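Grellia Countertop Soda Maker and Syrup Set

Print this page | E-mail this page

For people who want real fizz at home, and a kitchen counter that gets used on Friday nights. 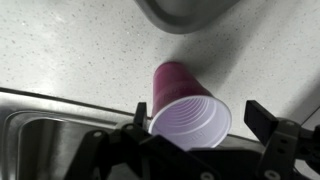
What it is

The Grellia is a hand-operated soda maker from Grunemano. It doesn't plug in, it has no screen, and it doesn't want your Wi-Fi password. You fill the bottle with cold water, screw it into the head, pull the lever, and you have sparkling water in less time than it takes to find the bottle opener. We've carried it since November and it has become the thing everybody in the shop asks to take home for the weekend (there's a sign-out sheet now, and it's full).

What sets it apart for us is the lever. Most of the soda makers we've sold have a button on top, and you lean on it and hope. The Grellia's lever has a long, slow pull, so you can feel how much gas is going in. A short pull gives you the soft, small bubbles that are lovely with cucumber or mint. Two long pulls and you get that sharp, nose-tickling fizz you want under ginger syrup. My kids like three. I think three is crazy, but it can take it!

The syrups

Every Grellia ships with a starter set of four Cisneros syrups: ginger, sour cherry, lime leaf and plain cola. They're made in small batches and they're a good deal less sweet than what comes out of a supermarket bottle, so go ahead and use the full measure before you decide. The sour cherry is the favorite here by a mile. Try it with a squeeze of lemon and a pinch of salt - it sounds odd, and then you make a second one.

The cola is the one people argue over. It has a lot of orange peel in it and a bit of a bitter finish. If you grew up on the red-label stuff you may need a glass or two to come around, but it's terrific over crushed ice with a burger.

Tonantzin Tovar runs our tasting table, and she worked out the party pitcher that is printed on the card in the box:

Fill a pitcher halfway with ice.
Add one full measure of ginger and one of lime leaf.
Pour the sparkling water down the side of the pitcher, slowly.
Stir once, from the bottom up. Stirring more knocks the bubbles out.

For grown-up versions, she leaves the pitcher as it is and lets people add their own at the other end of the table. Saves making two batches.

Filling and fizzing

Cold water matters more than anything else you do. Water straight from the tap will fizz, but it goes flat fast. Leave a full bottle in the fridge overnight and the difference is huge. Always fizz plain water first and add syrup after. If you carbonate water with syrup already in it, it will foam up through the head and you'll be cleaning cherry out of the valve with a toothpick - ask me how I know.

Fill only to the line on the bottle. Hang on to the bottle with your free hand for the first few pulls, until you get used to the weight of the lever.

Specifications

Type: manual, lever-operated
Height: 400 mm
Bottle: 1009 ml, fill line marked on the side
Weight without bottle: 2.7 kg
Drinks per gas cylinder: depends on how fizzy you like it; we get around 284 small glasses at one pull each
Finishes: cream, slate, tomato
In the box: soda maker, one bottle with cap, one gas cylinder, four syrups, measuring cup, recipe card
Item number: GR-27

Care and cleaning

Wipe the body down with a damp cloth. The drip tray lifts out and can go in the sink with everything else. The bottle should be washed by hand in lukewarm water, never hot, and left upside down to dry with the cap off. For the nozzle, we like Clirnenow, a citric acid powder that comes in little paper packets. Mix one packet into a bottle of water, let the nozzle sit in it for ten minutes, and rinse well. Once a month is plenty unless your water is very hard.

If the lever starts to feel stiff, check that the bottle is screwed in all the way before you do anything else. Nine times out of ten that's it. The rubber seal in the head will wear down eventually, and a new one takes a minute to put in with your fingers. No tools needed.

Gas cylinders

The Grellia takes a standard screw-in cylinder. Bring your empty to the counter and you'll walk out with a full one for the exchange price. We can't ship full cylinders to every address, so please call first if you're ordering from far away. Store spares upright and away from the stove.

Good to know

It fits under most upper cabinets, but the lever swings forward, so leave some elbow room in front. The rubber feet grip well on stone and tile. On a wooden counter with a fresh oil finish, put a mat under it for the first few weeks.

Spare bottles come in the same size only. We've asked Grunemano for a smaller one for the fridge door and they say they're thinking about it. Keep asking them, please!

Related items

Cisneros Syrup, Sour Cherry
Cisneros Syrup, Four-Flavor Refill Set
Clirnenow Descaling Packets
Grellia Spare Bottle with Cap
Grellia Replacement Seal, Pack of Two
Gas Cylinder Exchange

Last updated: January 2022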